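Subject: Re: [handwork] Parking pose and the hand checklist, draft 2
List: handwork
Posted in June, 4:10 pm

On the parking pose, the question from Tramside was:

> We run the Stitus hands at the second site and have been following
> draft 2 of the checklist. Section 3 says the arms go to "a safe rest
> position" before anyone walks up to the robot. It doesn't say what
> that is. Our people have been letting the arms hang. Is that what
> you do at Risine? Also, is the 200 hour hand inspection meant to be
> hours powered on or hours of hand motion? Our log only has the first.

Hours powered on. The draft should say so and I will fix it. We tried logging motion hours for a while and the numbers were never the same on two machines, so we went back to the power log.

On the rest position, yes, we let the arms hang too, and I agree the wording is too loose. The trouble with hanging is clearance. With the arm straight down, the thumb module sits very near the dark body panels. The wrist camera view below is what I would like people to compare against when they write their own limits. Look at the thumb pad at the bottom and how thin the space is next to the panel. There are scuff marks on the panel as well. I am not going to say what made them, but marks like that should be written down when they are first noticed, so the next person knows whether they are new.
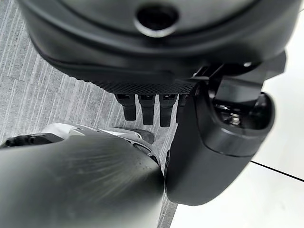 Proposed wording for section 3, draft 3

3.1 Before anyone comes within reach, the arms are stopped and the hands are open and still. "Still" means no commanded motion, and the operator says so out loud.

3.2 If the arms hang at the sides, the thumb must not touch the body. Each site sets its own minimum gap, measures it with the motors holding, and writes it on the sheet. A camera view is fine for a quick look but does not replace the measurement.

3.3 No one puts fingers between the hand and the body to check the gap. Use a feeler strip. We had this as advice in draft 2 and I want it to be a rule.

3.4 Every 200 hours powered on, look at the thumb joint with the robot off. Check that the screw in the open joint recess is present and seated. Wipe out any lint. Don't add thread locker unless the hand maker's sheet calls for it.

3.5 At 600 hours, do 3.4 again and go over all the finger joints by hand, one at a time, both hands.

3.6 Note the floor the robot is on. If the work area takes in both carpet and hard floor, do the stop test on each one and record them as separate results.

Nolte asked off list whether 3.6 belongs in a section on hands. Probably not. It is there for now so it doesn't get lost, and it can move to section 5 when that gets written.

One thing I left out on purpose is a replacement interval for the fingers. Someone suggested 3000 hours, but we have no machine close to that and I don't want a number in the checklist that we can't back up. If your site has worn a finger out, please send the log page.

Comments on 3.2 and 3.3 are the ones I need most. Please reply to the list and quote the item number. Draft 3 goes out at the end of the month with whatever has come in by then.

Risine lab, checklist editor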